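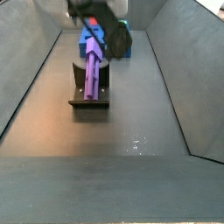 My project looked at how the schools in Lollerley shortened their syllabus after the long closure, and whether pupils felt the cuts were fair. I handed out 100 questionnaires at Bradberg and Hellaseck, and nearly all of them came back, which was lovely! Practical subjects lost the most. A lesson built round something like the purple part with two prongs, standing in its black holder, needs a room and a bench, and it can't easily be sent home as a worksheet.

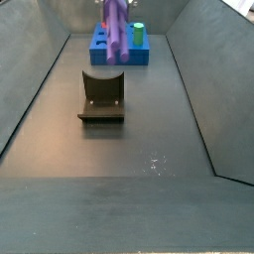
Maths lost two topics and history lost three — the pupils missed the history ones far more than I had expected. 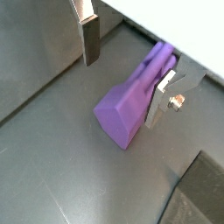

I also spoke to 15 teachers, most of whom wanted the new list by August, before they planned their terms.

Anqi Lu, 10/12/20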